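Kozma (2-disc set) – aspect ratio and runtime

reelchange_14
The Prestico disc of Kozma runs 20 seconds shorter than the festival print. My guess is trimmed reel ends. Colour is good, grain intact. Guido Marchetti's monologue in the ferry office is complete.

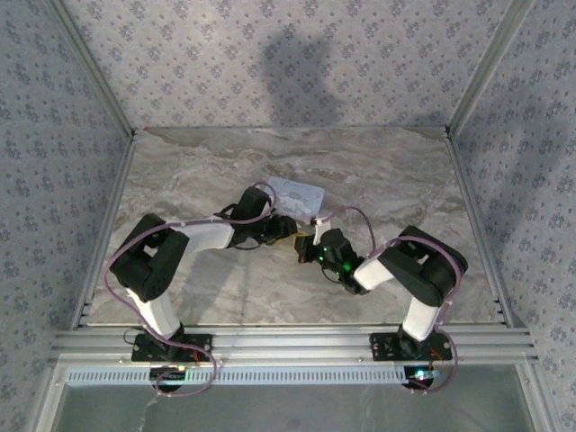
Re: Kozma (2-disc set) – aspect ratio and runtime

sunulau_fan
Disagree on the colour. The night interiors lean green compared with Sunulau, same director and same lab. Rosalba Piras looks seasick in the kitchen argument. 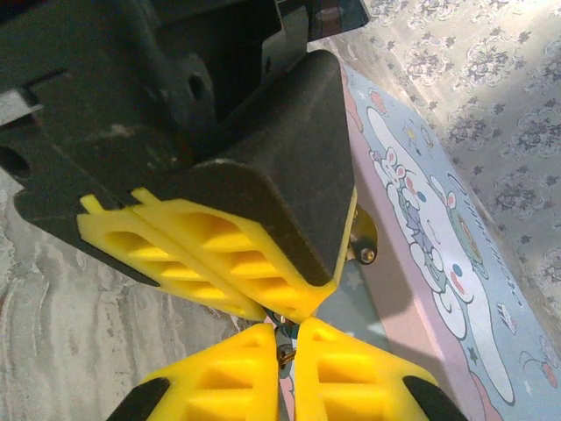

Rosalba Piras wears the same raincoat in both films, so it makes a fair reference. On disc it should be a bright yellow, close to those two fingertip pads, and on my calibrated set it comes out mustard. That is a grading error – I can't put it down to the stock.

reelchange_14
Which player? Mine shows no green cast with the November firmware.

zarnatitz
Both of you are comparing different pressings. Check the spine: 1334 is the first, 371 the regrade. The raincoat is only wrong on 1334.

sunulau_fan
Mine is 371. Still mustard.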